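Looking After a Clear or Tinted Phone Case

A see-through phone case shows everything. Pocket lint, hand lotion, the gray film that builds up where your fingers rest -- a solid black case hides all of it and a clear or smoky one doesn't. The good news is that most of these cases clean up well in a few minutes with things already under the sink. What follows covers washing, stains, drying, getting the case on and off without cracking it, and where to keep the ones you aren't using.

Know what the case is made of

Most see-through cases are one of two kinds. Soft ones bend easily when you twist them and are usually TPU or silicone. Hard ones are polycarbonate or something close to it and hardly flex at all. A lot of cases are a mix, with a stiff back and a soft rim.

If you don't know which you have, hold the case by two corners and twist gently. A soft case gives right away. If it resists, stop there and treat it as a hard case.

The care is similar for both, but hard cases scratch and crack, and soft cases stretch and yellow. Most of the mistakes people make come from treating one like the other.

Everyday washing

You need:

A bowl or a clean sink
Lukewarm water
A few drops of plain dish soap
A soft toothbrush
Two lint-free cloths, or an old cotton T-shirt cut up

Take the phone out first. Take off anything that's stuck to the case too, such as a ring holder or a card sleeve, if it comes away without a fight. If it doesn't, wash around it.

Put the case in the soapy water and leave it for ten minutes. Don't use hot water. It can warp a hard case and loosen a soft one so that it never grips the phone properly again.

Brush the inside first. That's where the grit is, and grit is what scratches the back of the phone. Work along the inside lip with the tip of the toothbrush, then do the button covers and the charging port opening. Brush the rim of the camera opening from both sides. Lint packs in tightly there and a cloth won't get it.

Rinse under running water until the case no longer feels slippery. Soap left on a see-through case dries as a white haze, and people often take it for wear.

Once every two weeks is plenty for most people. If you work in a kitchen or a garage, do it weekly.

Drying without spots

Shake off the water over the sink and blot the case with the first cloth. Don't rub yet. Blot the inside corners well, then go over the whole thing lightly with the second, dry cloth.

Stand the case on its long edge on a dish rack or a folded towel for an hour. If you lay it flat on its back, water gathers in the corners and leaves rings.

Don't put the phone back in until the case is fully dry. A thin layer of water trapped between the two will spread into a big blotch that looks like oil, and it can sit there for days. Keep the hair dryer away from it, even on low.

If your tap water is hard, finish with a rinse of distilled water, or wipe the case with a cloth dampened with one part white vinegar to four parts water. Rinse the vinegar off afterward.

Check it on a white surface

You can't judge a tinted case in your hand. Skin is too close in color to the stains you're looking for. Put it down on something plain and white -- a tabletop, a sheet of printer paper, the lid of a chest freezer -- and look at it from straight above, then from the side.
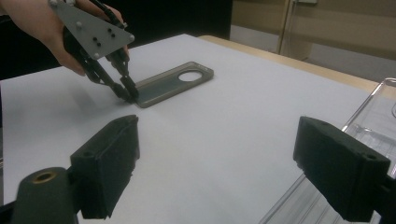
Hairline cracks show up best from the side. Look at the corners, the edge around the camera opening and the thin strips next to the buttons. Run a fingernail across anything that looks like a line. If the nail catches, it's a crack or a deep scratch. If it slides over, it's probably residue and will wash off.

Stains you can see over white but couldn't see before are usually one of these:

Blue or gray patches on the back. This is dye from jeans or a bag lining. Soft cases take it up quickly.

Brown or orange marks near the bottom corners. Makeup, lotion or food, from where the hand sits.

An even yellow cast over the whole case. This is aging from sunlight and heat, and cleaning won't change it. See further down.

A cloudy area in the middle of the back. On a hard case this is a great many fine scratches. On a soft case it's more often soap or grease.

Getting stains out

Start with the mildest thing and stop as soon as it works.

Dish soap and a second soak. Leave it for half an hour this time and brush the mark itself in small circles.

Baking soda paste, for soft cases only. Mix a spoonful with enough water to make it spreadable, put it on the stain, wait 15 minutes, and rub with a damp cloth. Baking soda is a mild abrasive and will dull a hard, glossy back.

Rubbing alcohol. Put a little on a cotton pad and dab at the mark for a few seconds, then rinse. It's good on ink and on the sticky ring left by a label. Try it on an inside corner first. Some hard cases have a coating that alcohol will strip or turn cloudy, and printed designs can come off altogether.

Leave out acetone, nail polish remover, bleach, oven cleaner and window cleaner with ammonia. Acetone in particular will melt the surface of a hard case almost at once. The rough side of a kitchen sponge does nearly as much harm.

Dye from jeans often won't come out fully. Fatos Vukadinović wrote in to say that she had tried everything on this page on a clear case and ended up with a pale blue one. If you carry your phone in the pocket of dark denim, a smoky or gray tint is a better buy than a clear one. It shows the same stain far less.

About yellowing

Soft clear cases yellow with time. Many are made with a slight blue tint to hide it at first, and as that fades the yellow comes through. You can slow it down by keeping the case off the dashboard and the windowsill, and by taking the phone out of the case if it gets hot while charging.

There are recipes around that call for hydrogen peroxide and a sunny day. They work on some old computer plastics. On phone cases the results are poor, and the soft ones tend to come out tacky. We don't recommend it.

Smoky cases yellow too, but it shows up as a slight brown, and most people don't notice.

Taking a case off without breaking it

Most hard cases break at a corner while being taken off, and most soft ones tear beside the buttons.

For a hard case, hold the phone face up over a bed or a folded towel. Push the phone out with a thumb through the camera opening if it's large enough, pressing on the flat part of the phone's back and never on the lenses. If you can't do that, start at the corner next to the volume buttons, where the side wall is usually thinnest and bends the most. Ease that corner out, then the one below it. The other long side will follow. Don't pull on two opposite corners at once.

For a soft case, peel down one top corner with your thumb and work along the top edge. Don't pull on the strips beside the buttons.

If a hard case is stiff in winter, leave it indoors for half an hour before you try. Cold plastic cracks much more easily.

To put a case on, do the camera side first. Set the lenses into the opening, press the phone down along that side, then snap in the rest. Look at the opening afterward and make sure the rim isn't sitting over any part of a lens or the flash. A case that's off by a hair can put a gray haze in night photos.

Storing spare cases

Keep spares flat, in a shallow drawer or a shoebox lid, and out of the light. Put a sheet of plain paper between them. Soft cases stick to each other and to the finish on furniture, and a clear one left against a printed one can pick up its colors. Newspaper is no good for the same reason.

Don't put anything heavy on top. A soft case stored bent will keep the bend.

Wash a case before you put it away for a long time. Skin oil left on it goes on darkening in the drawer.

If you have several that look alike, write the phone model on a strip of masking tape and stick it to the inside. The camera opening is the quickest way to tell two unlabeled cases apart. Lay the phone over each one and the wrong ones rule themselves out.

When to get rid of it

Replace a case when a corner has cracked through, when the phone slides out with a light shake, or when the lip no longer stands higher than the screen. A yellow case still protects as well as it did before.

Few curbside programs take phone cases, even when there's a recycling symbol molded inside. Ask at the phone shop, as some keep a bin for them. A hard case with a broken corner makes a decent tray for screws on the workbench, and Didier Bouvier uses an old soft one under a spray bottle to keep it from sliding around on the shelf.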